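The Blue One Goes Last

a short story

When I came to live at Mrs Cuautle's house in Clitville, I had one suitcase and a bag with shoes. She showed me the room, the bathroom and the hook for my coat. Then she took me to the kitchen and she showed me the bowls.

There were three of them, blue, green and pink, made of plastic, in the kind of colours that are chosen for small children or for the seaside. She took them from the shelf one by one and put them on the table.

"First the pink," she said. "In the pink goes the green. The blue goes last."

I said that I understood. I thought it was a strange thing to learn before I had learned how to lock the front door, but I was new in the country and I supposed that each house had its own law.

"Please show me," said Mrs Cuautle.

So I put the green bowl in the pink bowl and I reached for the blue one, and she put her hand flat on top of it.

"Not yet," she said. "The blue one waits a little." 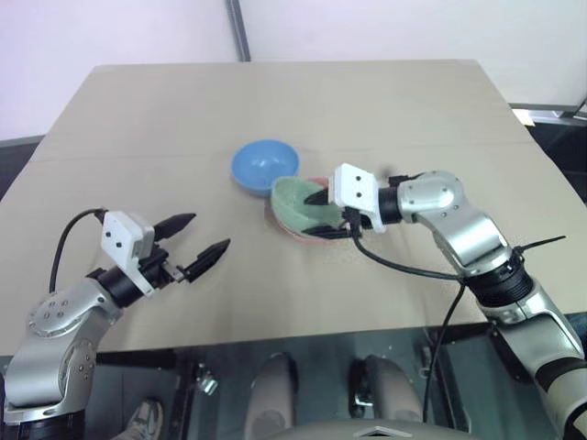

I asked her how long it must wait. She thought about this seriously, as if I had asked the time of a train.

"Until you have finished with the others," she said.

I lived in that house for longer than I had planned. I worked in the office of Ekel, where we answered letters from people whose doors did not close properly, and in the evening I came home on the bus and ate my soup with Mrs Cuautle. Her first name was Yatziri, but I did not use it in the first year. The soup was from the pink bowl for me and from the green bowl for her. The blue bowl stood on the table with us, and nothing was put in it.

At first I believed that it was for a guest. I even dressed a bit more carefully for supper in case the guest would come. Then I believed that it was for bread, and one evening I put the bread there, three slices, very nicely arranged. Mrs Cuautle took them out and laid them on the table beside my spoon. She was not angry. She wiped the blue bowl with the corner of her apron and asked me if it was still raining in the direction of Kurnlow.

After supper I washed and she dried. Then came the pink, then the green inside it. Then we did some small thing, for example we closed the curtain or we wound the clock, and after this she would look at me and nod, and I was allowed to take the blue.

One time she had a bad cold and she stayed in bed. I ate alone and I washed alone. The house was quiet and I was tired, and I must confess that I put the blue bowl in the green without any waiting at all. I went up the stairs. I lay in my bed for twelve minutes by the clock with the green hands. Then I went down again in my socks, took the blue bowl out, closed a curtain that was already closed, and put it back.

In the morning she was better. She looked at the shelf and then at me.

"You slept well?" she asked.

"Not so well," I said.

"No," said Mrs Cuautle, and gave me the bigger egg. 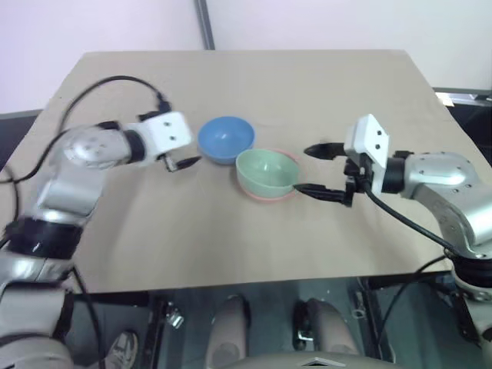 Blue, green and pink on the table.

It was her daughter-in-law who told me the story, or a part of it. She came in October with a box of pears and sat in the kitchen in her coat. Mrs Cuautle was in the garden, talking over the wall.

"Does she still do it with the bowls?" the daughter-in-law asked me.

I said yes, and that I did it too.

"They bought them when they were married. In the market at Kurnlow, on the first Saturday." She turned a pear by its stalk. "He was always late, you know. He drove the lorry. She ate with the boy, and she left the blue one on the table for when he would come. And she would not put it away before he had eaten. Sometimes she stood with the cloth in her hand at midnight."

"And then?" I said.

"And then he came and ate, what else? He was late but he came."

I waited for the rest, but Mrs Cuautle opened the back door and the daughter-in-law began to speak of pears, how you must wrap each one in newspaper and how they must not touch. I learned a great deal about pears that afternoon. When she had gone I wanted very much to ask, and I did not ask. In my language there is a polite way to begin such a question, and I had never found the English for it.

That evening Mrs Cuautle cut one of the pears in pieces. She put some pieces in the green bowl and some in the pink. She held the last piece on the point of the knife, over the blue bowl, for quite a long moment. Then she ate it herself.

"Too hard," she said. "They need another week."

In the spring Ekel wrote to tell me that the office would move. I could move also, or I could stay and look for other work. The new office was sixty miles away, and there was a room above it which I could have for a small rent. I read the letter on the bus, and again in the hall with my coat on. I read it to Mrs Cuautle between the soup and the cheese.

"Sixty miles," she said. "He used to do this before lunch."

It was the first time that she had spoken of him to me. I kept still, in the way you do when a bird has come to the window. But she only asked me if there was a kitchen with the room, and how many shelves it had. I told her that I did not know. She said that I should write and find out, because a room with no shelf was only a corridor with a bed in it.

I wrote. There was one shelf. I have kept their answer, it is dated 20 June 2019, and under the signature someone has added by hand: one shelf, quite long.

On my last evening we had soup as always. I had packed the suitcase, and it stood by the door with the bag of shoes on top. I noticed that Mrs Cuautle had laid the table differently, with the blue bowl on the left where the light from the lamp fell into it, and the pink one beside it, and the green one further back, on her own side. I sat down at the pink. She shook her head and I changed my chair.
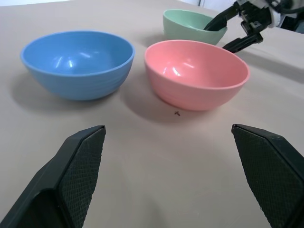
Irena Kubiak

She filled the blue bowl first. She filled it nearly to the edge, so that I had to bend down my head to take the first spoon without spilling. It was the same soup we had every week, with the barley and too much pepper. I did not know what I was permitted to say. I said that it was good.

"It holds more than I remembered," said Mrs Cuautle.

We ate slowly. The pink bowl stood there with nothing in it, and I kept looking at it as you look at a person who has stood up on the bus to give you the seat.

After supper I washed and she dried. She dried the blue one for a long time, inside and outside and along the little rolled edge. Then she wrapped it in newspaper, as one wraps a pear, and she put it in my bag between the left shoe and the right shoe.

"It is the one from the set that I can miss the least," she said. "So you will have to bring it back sometimes."

I said that I would bring it back in October.

"Bring it late, if you want," she said. "But eat before you sleep. I do not like to think of you on the road with nothing inside."

Then she put the pink bowl on the shelf and the green bowl in the pink. We went to close the curtain together. She wound the clock, I put on my coat, and she looked up at the shelf and nodded, from habit, and I put my hand on my bag to feel that the bowl was there.

The bus was at six. There is a long hill when you leave Clitville, and at the top of it the driver changes the gear and everything in the bus jumps a little. I held the bag on my knees.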